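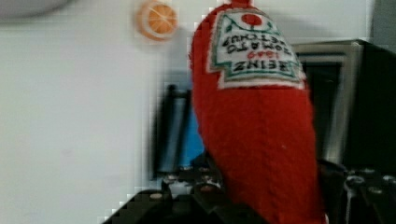

Ticket 1221
Subject: Trovska surf reel, drag slipping and a grinding noise on the retrieve
Status: Open, waiting on customer
Opened: October 17, 2026

Customer wrote:

Hello there, and thanks in advance for reading all of this, I know I go on a bit! I bought the Trovska 80 from you folks in the spring and I've loved it, truly, it has been out on the beach with me nearly every weekend. My trouble started on my last trip to Riscombe. I hooked into what I think was a good-sized bat ray (never saw it, sadly) and the drag gave line in jerks, a foot or two at a time, then let go altogether. I tightened the knob as far as it goes and it still slipped. On the way in there was a gritty sort of noise too, worst with a heavy sinker on. I rinse it with the hose after every trip and I've put a drop of oil on the handle. Is it done for, or can I fix it at home?

Support replied:

Hi, and what a shame about that ray! Please don't give up on the reel yet, we see this one a lot in the fall and most of them go right back to work. I suspect two separate things are going on, so let's take the drag first.

Unscrew the knob all the way and lift the spool off. Under the little wire clip there is a stack of 5 washers. Lay them out on a towel in the order they come off (a quick phone picture is a big help later on). Wipe each one with a dry cloth and see if the felt ones are shiny or feel slick. If oil has gotten in there, they will slip no matter how hard you crank the knob. Put on a very thin smear of Makowska drag grease, and please no regular oil.

One more question, and it may sound nosy: how hard is the spray when you rinse? A strong jet can push salt and sand past the seal. Tighten the drag down before rinsing, use a gentle shower, then back it off again to dry.

Customer wrote:

Well, guilty on the hose, I had it on full blast! Two of the felts were shiny as a dime. I cleaned and greased them and pulled line against a luggage scale in the garage, and the drag is lovely and smooth now. The grinding is still there, though. It comes once per turn of the handle, even with no line out.

Support replied:

So glad about the drag! Once per turn makes me think of the drive gear or the bearing beside it, and I'd rather you didn't open that side at home, as the shims are tiny and love to roll under a workbench. I've set you up with a repair slip, number 856, for our Vurneser service counter. Please take the line off, leave the handle on, and tuck the slip in the box. Could you also let me know which side you reel from, so they can test it the same way?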